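Pouring station: what went wrong and what changes now

Some of you have asked why the pouring station at Brellidico was shut down for most of the week. The short version is that the arm did not let go of the kettle when it was told to, and the stop that should have caught this took too long. The kettle held cold water, as it always does in our trials, and no one was hurt. We are still treating it as a safety matter.

The task is simple to describe. The arm takes the kettle by its handle, tips it over the cup, sets it back down, opens the fingers and backs away. We had logged 1,566 pours before the fault. On the run in question the kettle was set down properly and the open command was sent, but the fingers stayed closed. The arm then began to back away with the kettle still in its grip and dragged it across the table until the force limit tripped. That limit should have tripped almost at once. It took 2 seconds.
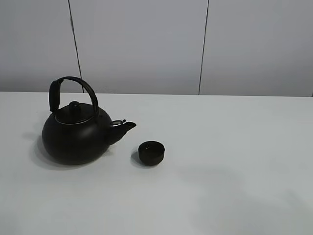 What we found

There were two separate faults. The first was in the gripper, a Plovico unit we have used since September. A cable had worn through where it bends at the wrist, and the open signal dropped out whenever the wrist was rolled back after a pour. The controller took the missing signal as "no change" and went on to the next step.

The second was ours. The force limit had been raised for an earlier job with a heavier container and was never put back. Our start-up checklist asks whether a limit is set. It does not ask what the limit is.

The Gourlay team looked through the older logs and found seven runs where the gripper was slow to report that it had opened. None of them raised an alarm, so they were counted as good pours – they should have been a warning.

What changes

The arm will no longer move away from an object until the gripper confirms it is open. If there is no confirmation within 400 milliseconds, the arm holds still and the station light goes red.

The force limit is now stored with each task and loads with it. Changing it by hand takes a second person's sign-off.

Wrist cables on both stations have been replaced and rerouted with more slack. Skindley, who did the original cable work, will inspect them every month.

Water stays cold. Requests to try hot water are on hold until the new checks have a longer record behind them.

If you are running a session and the light goes red, press the stop button before you reach for the kettle. Do not pull it out of the fingers, even if the arm looks still. Write the time in the station log and leave the power on so the error record is kept.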